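Notes on the Household Collection, Second Phase

August 10, 2023

The second phase of the household collection closed last week, and I have been asked to set down how the work was organized before the details are lost. This post is a personal account and does not replace the formal report, which Stitus will issue through its usual channels.

The purpose of the collection is to supply a learning system with examples of ordinary domestic tasks carried out by people in the rooms where they live. The first phase, completed in June, was conducted in a test kitchen at Leltmont. Its recordings were clean and consistent, and the policy trained on them performed well in that kitchen. When the same policy was tried in a furnished apartment, its performance fell sharply. It had learned the counter height, the color of the walls and the one type of bin we had purchased. A second phase in real homes was therefore approved.

Participants received a hand-held gripper with a camera attached, a charging case and a task sheet of 12 household activities. Each activity was to be repeated 29 times, with changes of object and starting position between attempts. The sheet did not prescribe a particular grasp. It stated the goal, the permitted objects and the condition under which an attempt should be considered finished. Participants were asked to leave their rooms in their usual state. Moving furniture to clear a path was discouraged, and so was tidying before a session.

Waste disposal was the activity we revised most often. In its first version the sheet asked only that an item be placed in a bin, and many participants chose crumpled paper for every attempt. Paper is forgiving. It holds its shape between the fingers and falls where it is released. The revised sheet asked for packaging of several kinds, including snack bags with something still in them. A thin bag must be held by an edge or a fold, and its weight may shift as it is carried. Bins already in use were preferred to empty ones.

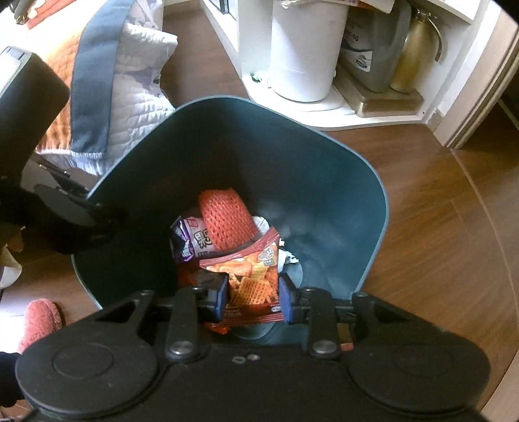
A reader of the draft, writing from Amegashie, asked whether disorder of this kind does not simply make the learning problem harder without making it more useful. In the reader's view, a system should first master the plain case, and the remaining variety could be added later at lower cost.

The objection is a fair one, and it was raised within the project as well. Our position is that the plain case was already covered by the first phase. What the system lacked was any reason to ignore the background. A bin beside a desk chair, near a bed or in a hallway is still a bin, and the recordings must show it in enough different company for that to be learned. We did keep a small set of simpler attempts in the final mixture — 300 recordings from Leltmont — so that the basic motion would remain well represented.

Review was carried out with Pimora, the annotation tool we have used since the beginning. Each recording was examined for three things: whether the fingers remained visible during the grasp, whether the release could be clearly identified, and whether anything private appeared in view. Recordings that failed on the third point were deleted at once and the participant was notified. Those that failed on the first were kept in a separate folder, as they may still be of use for training the position estimate.

Unsuccessful attempts were retained and labeled. An item that slips from the jaws, or catches on the rim and has to be picked up again, shows the system a recovery it would otherwise never see. Several participants had assumed that such attempts should be discarded, and the instructions on this point were not as plain as they should have been. The wording has since been corrected.

Of the homes that applied, 19 completed the full sheet. The charging cases caused more delay than any other item of equipment, chiefly through a loose connector in the lid, and replacements have been ordered. The next sheet will add laundry and the unpacking of groceries. Drawers have been postponed until the new finger pads arrive.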